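May, evening

Back from the apartment with a sore neck and the usual doubts. Gareth Rowbotham has me on bedroom tasks until the end of the month: hang a garment, tidy pillows, smooth a sheet. I do them by hand with the headset on, and Koda is supposed to learn from it. That's the claim. I've been doing this for two weeks and I still can't get a straight answer out of anyone at Fumedport on what "learn" means here.

16 takes today, which Gareth calls a good number. I'd call it one task done 16 times by a person who gets a little more bored each time. By the end my hands were doing something different from what they did at the start. I'd stopped looking at the collar. I asked whether Koda gets the careful version or the bored version and he said both, it averages out. Does it? My father taught me to drive and I don't think I averaged him out. I picked up his worst habit and kept it.

The hanger work was the slower half. Elsie Mapplebeck wants the garment laid down between moves so the start is easy to read, and she wants the hook pointing up the bed, never off to the side. Fine. I kept to it. 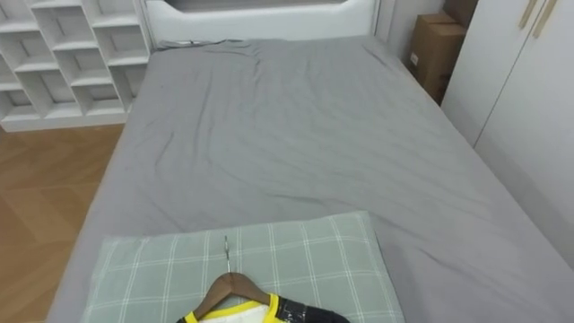
The yellow collar on its hanger, laid on the checked pillow.

What bothers me is how much of hanging up clothes happens in the fingertips. You feel the shoulder seam settle on the wood and you know it's on. The headset sees my hands go in and come out again, and nothing of what they felt. Elsie says the gloves are coming from Treloar and will fix that. The gloves were coming in March too.

She's fair, though, I'll give her that. When I said the whole thing looked to me like mime, she pulled up a run where Koda picked up a pillow and set it down square, first try, from six demonstrations. I watched it twice. It was good. Then I asked to see the other attempts and she said those were on the Pukow drive, and the Pukow drive was being moved. So I've seen one pillow.

Pillows were the second half for me as well, with both of them down at the foot of the bed. The smaller one kept ending up partly under the big one, and I asked Gareth if that counted as tidy. He said do what you'd do at home. At home I'd leave it! So I left it, and now there may be a machine someday that believes pillows go like that — on my say-so, which is a strange thing to be responsible for.

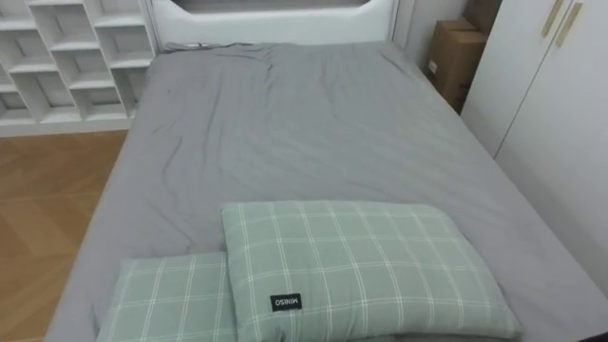 Later, 10 p.m.

Reread what I wrote and it's grumpier than I felt. I like the work well enough. It's quiet and I'm paid on time. My trouble is with the talk around it, the way two people in a meeting can say "it knows how to make a bed" when I can't get the creases out of that gray sheet myself and have never once been asked about it.

Tomorrow is remote control in place of hands, the two sticks and the foot pedal. I was bad at it last time. Gareth says the bad runs are useful too. Everything is useful, according to Gareth. Must ask Elsie about the drive again, and bring the softer strap for the headset.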